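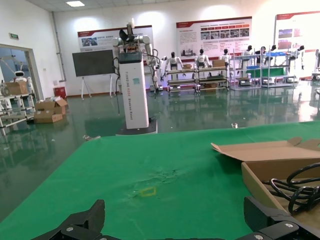 Workshop notebook / Finishes and materials

2022-07-01

Subject of entry: shellac stock, test boards and the revised procedure for mixing.

The shellac held on the upper shelf was reviewed this morning. The dewaxed flakes bought in January remain sound. A small quantity was placed in alcohol and had dissolved fully by midday, with no jelly at the bottom of the jar. The older button shellac did not dissolve to the same degree and left a rubbery residue on the stirring stick. It has been withdrawn from finishing work and may be used for sealing knots on jigs only. The lid has been marked accordingly.

Colleagues are reminded that mixed shellac is to be labelled with the cut and the day of mixing. Three unlabelled jars were found. Their contents could not be identified and have been set aside for disposal with the solvent waste.

The present standard is a 2 pound cut for brushing and a thinner cut, let down by eye, for work with the rubber. A request has been received to adopt metric measures throughout. The matter is left open until the Wullora cabinet is complete, in order that one piece of work should not carry two systems in its records. 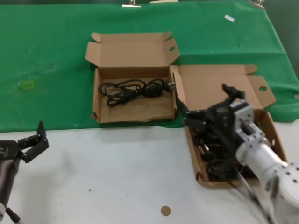

Test boards for the Wullora cabinet were prepared in walnut, sycamore and cherry. Each was planed, scraped and sanded to the same grade, then wiped with alcohol and left until after the break. The sycamore gave the most trouble. Any amber in the flake shows on it at once, and the client's drawing calls for the inlay to remain as pale as possible. The board finished with the super blonde flake is acceptable; the one finished with the ordinary blonde is not, and has been kept only for comparison. It is proposed that finished boards be stored flat in shallow cardboard trays with a lid that folds up and back, of the kind with a finger hole in the tab, as the present practice of leaning them against the wall has marked the edges of several. A sheet of unprinted paper should go between boards. Newspaper has already left its print on one cherry sample and must not be used again.

The walnut took the finish well. Grain filling was done with fine pumice and the rubber, in small circles, with very little oil. On the second board too much oil was used and it rose to the surface as a grey bloom. This was cleared with a nearly dry rubber and alcohol, though the corner nearest the knot remains slightly dull. The fault lies with the operator and does not reflect on the material.

Abrasives. The Bitico papers were compared with the remaining stock of the former supplier. At the coarser grades no difference was noted. At 3,000 grit the Bitico sheet clogged sooner on fresh shellac but left a more even scratch. Use on fully hardened work appears reasonable. A further comparison will be made when the walnut boards have stood for 8 days.
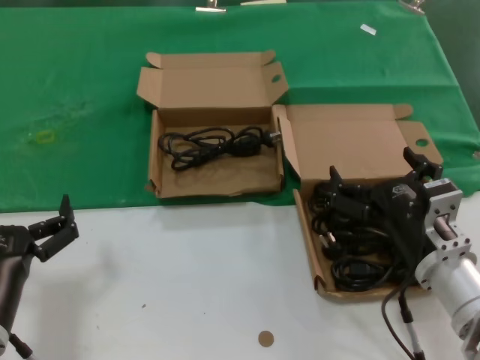
Cord coiled in its open box, on the green cloth.

Rubbers and cloths. The wadding in the communal tin had hardened and was replaced. Rubbers are to be kept in a closed jar with a few drops of alcohol, one jar for pale work and one for dark. They are not to be exchanged. Old linen is preferred for the outer cover; the new cotton sheds lint, which was found in the second coat on the sycamore and had to be cut back.

Waste cloths carrying oil are to be opened out flat on the rail outside before disposal. This has been entered before and is entered again.

Nonix wax. A sample tin was tried over one half of the cherry board. It buffs easily and gives a softer sheen than the house mixture, but the smell was thought too strong for the inside of drawers. No order is to be placed at present. The Nghiêm tray, which was returned with a water ring, may serve as a further trial once the ring has been removed. For that repair, alcohol on a barely damp rubber is to be attempted first, and the surface is not to be sanded unless this fails.

Outstanding matters:

Fresh alcohol to be ordered before the end of the month. The remaining can will not cover the cabinet doors.

Second sycamore board to be cut back and recoated.

Strainer cloths needed, fine mesh.

Humidity to be noted at the start of each finishing session. Two sessions in the present book have no reading against them.

Door panels remain in the finishing room under a dust sheet and should not be handled before Monday.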